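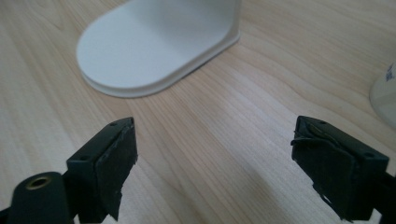
Ticket 161: Hand-held gripper drops things it used to hold
Status: Closed, then reopened, then closed with conditions
Site: Sarkport bench
Priority: Medium (reporter selected "Critical"; see comment 2)

Original report

The gripper has started letting go of objects. No warning and no error code. You close the fingers on something, lift it, and somewhere between the table and wherever you were going, it slides out and lands. Flat-sided things mostly stay put. Anything smooth or slightly rounded leaves.

Expected behavior: object stays between fingers until released.
Observed behavior: object makes its own decision.

Software is the current Kullgate build. We rolled back to the previous one and it drops things in exactly the same way, so at least it's consistent.

Comment 1, support desk

Please confirm the width calibration has been run since the last update. Please also restart the logging machine.

Comment 2, Sarkport

Calibration run. Then run again by someone who didn't believe the first person. Logging machine restarted. The gripper was not impressed by either.

I marked this Critical because one of the things it dropped was a full mug. I accept that Medium is fair. The keyboard would have voted differently.

Comment 3, support desk

Could you send a log of a failed grasp? We'd like to see whether the recorded finger width changes before the object falls.

Comment 4, Sarkport

Log attached from Monday. Finger width holds steady the whole way through. According to the data this was a perfect grasp, and remained a perfect grasp for several seconds after the object hit the floor.

We did a batch of 30 lifts with the same smooth plastic cup. It fell 16 times. We also tried squeezing harder, which moved the cup out faster.

Comment 5, support desk

Steady width with a falling object suggests the fingers are closing properly and the contact surface isn't doing its share. What condition are the finger pads in?

Comment 6, Sarkport

Ah.

The pads are in the condition of something a dog has been fond of. Both are rough and ragged at the edges. The left one is peeling a little and has a torn strip hanging off the lower corner. The right one has a flap curling up at its upper left corner, and the bottom edge has gone to fringe. The fingers themselves have faint scuffs and otherwise look all right.

We have been looking at these pads every day for weeks, in the sense that they are in every single recording we've made. I went back through the old files to see when the flap first appeared and stopped when it got embarrassing.

Comment 7, support desk

That would do it. A lifted corner means the object meets the flap first and rests on that instead of on the full pad. When the flap shifts, so does the object. Squeezing harder makes it worse on curved surfaces, as you found.

Please stop using the tool for any recording you intend to keep. Replacement steps:

Remove the fingers before working on them. Don't try to do it in place.
Peel off the old pad completely, including the strip of adhesive that will insist on staying.
Clean the face with isopropyl alcohol and let it dry.
Apply the new pad from one end to the other, pressing out any air.
Clamp lightly and leave overnight.
Run the width calibration again. New pads are thicker than tired ones.

Please do not glue the flap back down.

Comment 8, Sarkport

When you say do not glue the flap back down, is that a strong preference?

Comment 9, support desk

Yes.

Comment 10, Sarkport

Understood. Flap unglued. New pads on, clamped overnight, calibrated in the morning. Repeated the batch of 30 with the same cup and it fell zero times. Closing the ticket.

Comment 11, Sarkport (reopened)

Reopening on our own conscience. Session 152 was recorded while the pads were failing, and it has already gone to the Tivovside people for training. The drops are in there, logged as successful grasps on account of the width never changing. Somewhere a model is being taught that the correct way to end a lift is to hold very still over an empty gap.

Comment 12, support desk

Please flag session 152 as suspect and ask Tivovside to pull it until someone has watched the video and relabeled the drops by eye. Don't rely on width alone for this.

We've also passed a note to Vermeulen, who make the pads for us, asking about the adhesive. They may want your old ones, so please don't throw them out.

Comment 13, Sarkport

Session pulled. Old pads are out of the trash and in an envelope – they've looked better, though not recently. Pad inspection is now on the startup checklist, above "restart logging machine."

Closed, on condition that the relabeled session is checked by somebody other than us before it goes back in.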